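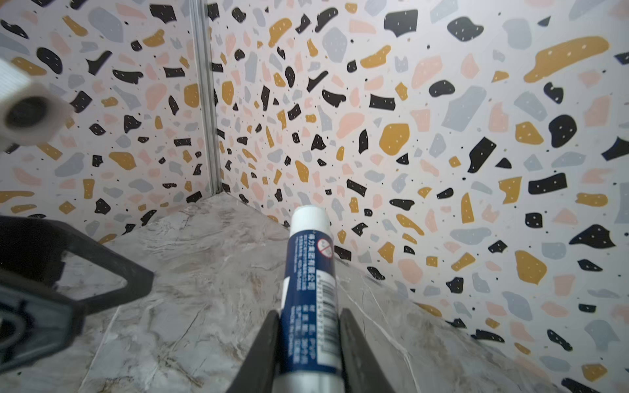

Tube with a label in Chinese and English, marked "MADE IN CHINA".

Variety store

Reading time: 3 minutes

A variety store, also called a discount variety store, dollar store or (in Australia) a $2 shop, is a retail shop selling a broad range of inexpensive household and personal goods. Typical lines include stationery, party supplies, toys, kitchenware, toiletries, craft materials, hardware and seasonal decorations. Food, where it is sold at all, is usually limited to confectionery, soft drinks and packaged snacks.

The term is used loosely. Some variety stores sell everything at a single price, but most now work with several price points, and many that keep a price in their name no longer hold to it. In parts of Canada the same words can refer to a corner convenience store, which carries milk, newspapers and lottery tickets and only a small range of general merchandise.

Range and supply

Variety stores differ from supermarkets in the number of lines they carry compared with the quantity held of each. A supermarket keeps deep stock of goods that sell every day. A variety store may hold only a carton or two of an item and never order it again. Much of the stock is imported and bought through wholesalers, who divide container loads into assortments for smaller shops. Clearance lots, discontinued colours and cancelled orders make up a further share.

Unbranded and lightly branded goods are common. Labels are often printed for several markets at once, and an importer may add a sticker carrying its own address or the instructions required locally. Toys, cosmetics and electrical goods are generally subject to safety and labelling rules whatever the price, and responsibility for meeting them may fall on the importer, the retailer or both. 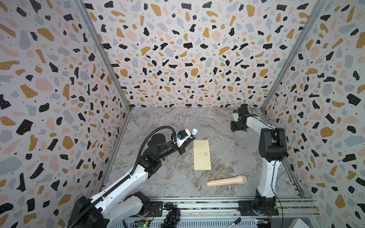 Napaporn Thammasiri has argued that price is a poor way to define the trade, and that the customer's real expectation is of finding something that was not on the list. On this view a gift shop and a variety store can be separated only by their rents. Other writers give more weight to routine purchases such as garbage bags, envelopes and batteries, which bring the same customers back week after week.

Example: the Nirnach stores

The town of Nirnach had three variety stores within a short walk of each other on its main street. The oldest, Chaudhry, began as a haberdashery and kept its buttons and ribbon after moving into general goods. Lutier sold mainly toys and school supplies. Grilleo, the largest, opened in a former furniture showroom with a floor area of 300 square metres and stocked more than 100 kinds of greeting card. Chaudhry and Lutier merged after 11 years as neighbours and took down the wall between the two shops. The combined business traded under both names, with Lutier's doorway used as the entrance and Chaudhry's kept for deliveries.

Layout

Shops are usually arranged in long aisles with pegboard or wire shelving, which can be reset cheaply when the assortment changes.
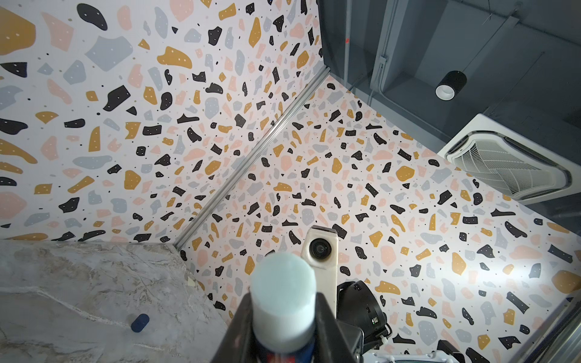
Bulky, low-priced goods such as storage tubs and laundry baskets are placed near the door or on the footpath outside, where local bylaws allow it. Small items of higher value are kept beside the counter. Seasonal stock is given an aisle of its own, and Christmas lines are normally on the shelves by November.

Price tickets are often handwritten. Where every item in a bay costs the same, a single sign on the shelf may replace individual tickets.

Related articles
Convenience store
General store
Haberdashery
Parallel import
Price point
Wholesaling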